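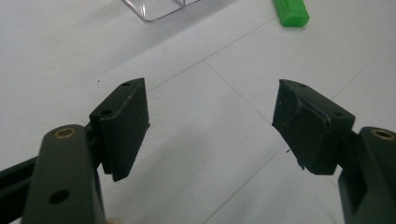 Tiles always look clean until you get down on your knees, wrote Pondidwood under my last post, and grout never looks clean at all. Fair enough. I'd claimed a pale floor was easy to live with, and I've had since June to go off the idea.

Saturday, August 22, 2026

So I bought the Bomiveo grout cleaner. It cost 32 pounds, which is a silly amount for a bottle of anything, and the label promises "visible results in 3 minutes". Visible to whom? I did one line and left the next one alone, then stood by the window and tried to tell them apart. I couldn't. My sister-in-law said the left one was brighter. I'd done the right one.
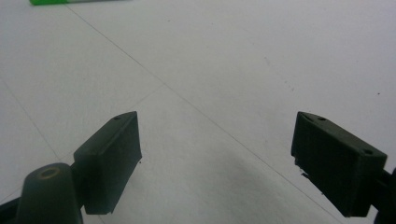 After that I tried washing-up liquid and an old toothbrush, and I'd say it did the same job for pennies. Slow going, mind you, and my knees complained all evening. The Gendix site has 978 reviews of a steam mop that supposedly sorts all this out standing up. I read far too many of them and they all sound like the same person (a very cheerful one, with a lot of dogs). 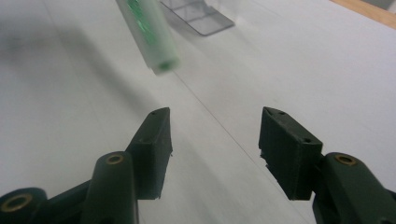 I'm not buying the mop. Pale surfaces show every crumb and dark ones show every bit of dust, and I doubt any gadget changes that. The plan for now is a sweep most days, the toothbrush once a month, and the rest of the Bomiveo can go on the bathroom until it runs out.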